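How to Work Out Your Own Inflation Rate

The number on the evening news is an average for the whole country, and your household may be nowhere near it. I started keeping my own figure in May, when our grocery bill at the Baltness market seemed to be climbing a good deal faster than my pay, and I've grown rather fond of the habit!

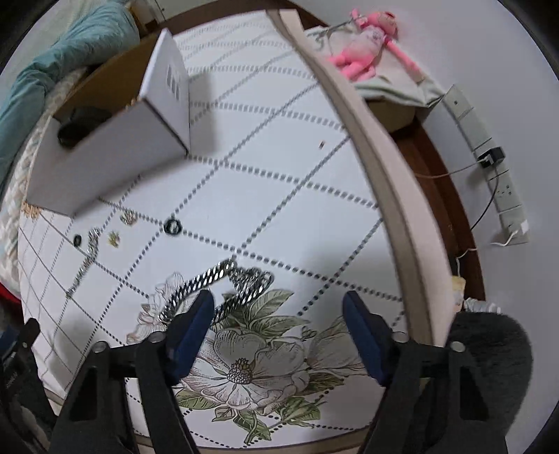 Start with a list of 16 things you buy every month, and write down what each one costs today. Go for plain, regular stuff (bread, gas, the phone bill) and leave out the one-time treats. Spread everything out on the table if that helps you think; a white cloth with grey dotted diamonds makes a cheerful enough desk, and any open cardboard box will hold the receipts.

Wait six months and price the same list again. Subtract the old total from the new one, divide by the old total, and multiply by 100. If $40 has become $42, that's 5 percent over the half year.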